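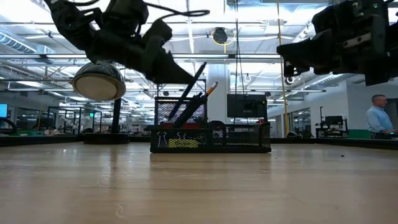 Last updated: July 17, 2018

Harb council is to reduce its grant to the evening bus between Harb and Pustar from December, leaving the service with two return trips a night instead of five.

The route, numbered 123, is run by Anudar under a contract that ends in the autumn. The company has agreed to a shorter timetable for a further year. The last bus from Pustar will leave at 9.40pm – more than an hour earlier than at present – and the stop at Sivido will be served only on request.

A council report says the evening trips carried 3,000 passengers last year, well down on the year before. Most of the fall was on the two latest buses. Daytime services are not affected, and fares will stay the same until the spring.

The report also looked at a smaller vehicle, which would have kept all five trips. It was ruled out because the low bridge on the Pustar road is due for repair and the diversion would add to running costs whatever the size of the bus.

More than 200 people replied to a survey on the plans. Many said they used the late buses to get home from shift work or from evening classes at the college.

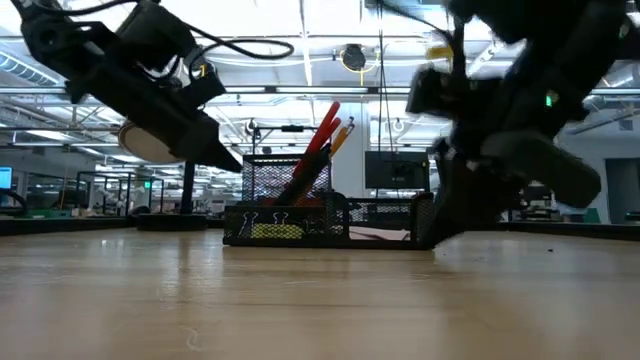 One reply, from a passenger in Sivido, said a stop on request was fine in summer but that "in the dark the driver goes straight past unless you have a torch". Others asked for the 9.40pm bus to be moved back by 20 minutes so that it would meet the last train.

The council said it would put that request to Anudar. New timetables will be posted at stops and in Harb library before the change takes effect.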